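Tuesday, April 30, 2024
Station 4, hand-held gripper pair

OK, pads again. I went through both grippers before lunch, and the pads on one of them are in a sorry state. The right-hand one is worse than the left, with a strip peeling off near the bottom. The last full swap was in February and I had us down for 3000 closes per set, which I now think was wildly optimistic (my number, my fault). Santino Barrientos says the Rascombe bench changes theirs at 1000 and never gets this far gone. Fine, we'll do 1000 too.

Swap notes for whoever gets to it before me: two small screw holes on top of each fingertip block, back the screws out by hand, don't use the driver. Scrape the old glue off the block before the new pad goes on! I skipped that once and the pad crept sideways inside a day. New pads are in the Skolham drawer, the bag marked 250. The other bag is the soft stuff for Iturra and it's too thick, the jaws won't close all the way.

Also had a go at the white box with the old pads still on, mostly to see how bad the slipping would get before I ordered more. 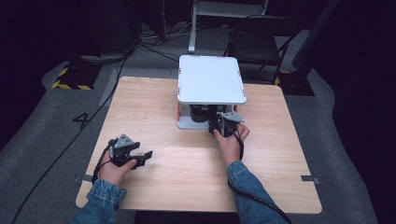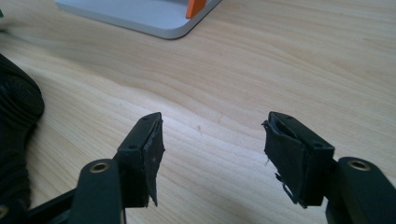 Ordered two more sets from Storkance this afternoon, plus a tube of the adhesive, which was down to the crusty end. Cables feel OK at the plugs, though I want a proper strain relief on the right one at some point. Width calibration has to be redone after the swap because the new pads are fatter. Last time I forgot and spent a whole morning blaming the software. Still to do: wipe down the jaw links, check the pivots for play, and start a fresh count on the sheet by the door.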